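Gripper fingers – replace or respec for the September budget?

sugden_cell
Jun 30, 2018
I have 3,000 left for tooling and four stations. Fodatton quotes 410 per finger pair. Ours have the ribbed inner faces, dark gray, tapered tips. 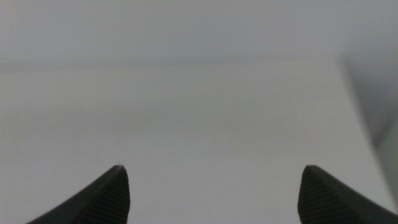 1 min read

Three pairs now leaves money for a spare coupler. Any reason to wait?

pullstead_mx
Wait. Measure slip at rated payload first. Ribs can look fine and still be out of spec.

N. Ellwood
Disagree. Lead time on Savunum couplers is nearly a quarter, so the order goes in first and testing runs in parallel.

pullstead_mx
And if the test says flat pads? Fodatton won't take back opened sets.

sugden_cell
Then one pair now, slip test on station 2.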